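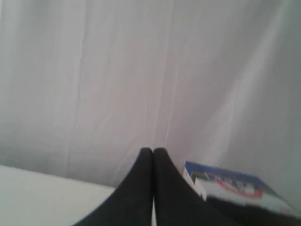
I've come around to the view that most people shopping for a gripper spend their time on the wrong number. They compare grip force. I did too, for the whole first month, and I have a spreadsheet to prove it.

What changed my mind was running two sets of fingers on the same arm with the same wrist camera: the stiff aluminum pair that ships with the Marar, and the soft black ones from Rustberg with the rounded tips. On paper the Marar wins easily. It squeezes harder and closes faster, and it repeats beautifully. Then you ask it to pick up a small printed carton that has landed at an angle, and it dents the corner.

The Rustberg fingers got 98 out of 100 cartons. The Marar managed 90, and 6 of its 10 misses were boxes it had knocked over on the way in. I love this result! Rounded tips slide along a tilted edge and settle, so the planner can be a little wrong and still get away with it. That forgiveness is worth more to me than any amount of force.

The other thing I'd push people to look at is what the fingers do to your camera. A wrist camera stares at its own gripper all day long. Wide fingers eat up the bottom of the view, and when they're closed they can hide part of the very box you're going for. Our Nendier controller lets me slow the last stretch of the approach, and that helped more than swapping lenses did - blurred print on a carton is miserable to match against anything.

A plain white sheet behind the table helped too, creases and all. I keep meaning to iron it.

I haven't tried the Gallberg fingers yet. They're narrower, with a similar curve, and I can't wait to see how much of the box I get back. If they dent cartons, though, they go in the drawer with the aluminum ones.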